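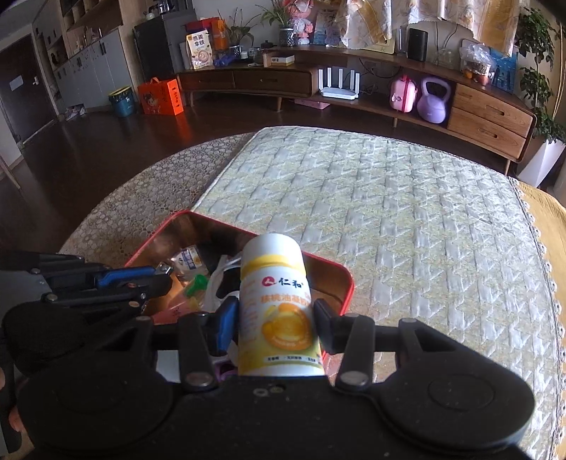 How often do the finger pads on the hand-held grippers need changing?
Every 512 grasps for the blue ones, going by the wear log so far. The black ones last longer but we don't have a good number yet, see further down.

Plikura grippers, progress report to Arnbridge
October 2024
From: Shengli Fang

Short one this time, sorry, I am between two repairs. Spending sheet comes separately.

Where we are

1,429 grasps logged on household items since the last report. Bottles, packets, small boxes, cloth bags. Target in the May plan was lower so we are ahead on grasps, behind on paperwork. The maintenance log was two weeks out of date when I picked it up and I've only just got it straight.

Pads

Main job this period. Old pads were going shiny and letting round things turn in the grip, worst on smooth plastic bottles. Changed the routine:

Wipe both pads with a damp lint-free cloth at the start of each session, let them dry before the first grasp.
Look at the edges. Any lifting at all, pad comes off.
New pad goes on with the fingers open and the handle locked. Press for 60 seconds, then leave it alone for 90 minutes before use. We were skipping the wait. That was most of our lifting problem.
Write the pad number on the log sheet, not on the pad (the ink comes off on things).

Truvitz changed the backing on their pads partway through, so the first batch and the second batch shouldn't be compared. I've split them in the log. Do please ignore the chart in my last email, it mixes them.

Linkages

Play in the finger linkage on unit two. Traced it to one rivet joint, the hole in the plastic link had gone slightly oval. Swapped the whole link. Re-rivetting into the old hole was tried in May and it didn't hold, so no more of that. Unit two back in service the next morning, closes square again. Checked the other units while I was at it, all fine except unit four which squeaks. Squeak is dry plastic on plastic, tiny bit of silicone grease, gone. Keep grease well away form the pads.

Spare links left: two. Would like to order more, see asks.

Closing check

Now done before every session and again after any knock. Close the fingers slowly on a strip of paper, pull the paper. Should drag evenly top to bottom. If it slides out at the tip, the fingers are toed out and the unit goes to the bench. Takes a minute. Xiao wrote this up as a card and there is one in each case.

Camera mount

Loosened up twice on unit one. Thread lock on the screws fixed it the second time, the first time I just tightened it, which was lazy. After any mount work the calibration has to be run again. One session was recorded before that was done and I have pulled it from the set, the grasps in it are not in the total above.

Not done

Black pad wear figure. Need more hours on them, they're only on some units and not on both fingers, so the counts come in slow.
Written guide for new operators. Half a draft exists. Xiao has it.
Drop test on the handle. Waiting on a spare handle, didn't want to break a working one.

Money

Inside budget on parts. Over a little on shipping, two small Truvitz orders that should have been one. From now on I order once per period.

Asks

1. OK to buy spare links, enough to cover every unit once.
2. OK to move the drop test into next period.
3. Somebody at your end to confirm wether you want the wear log as a spreadsheet or as the weekly sheets scanned. I have both, would rather send the spreadsheet.

Next period

Finish the operator guide. Black pads through to end of life on at least one unit. Stock count of pads and screws. Then the drop test if ask 2 is agreed.

Call me on the usual number if any of this is unclear, email is slow this week.

Shengli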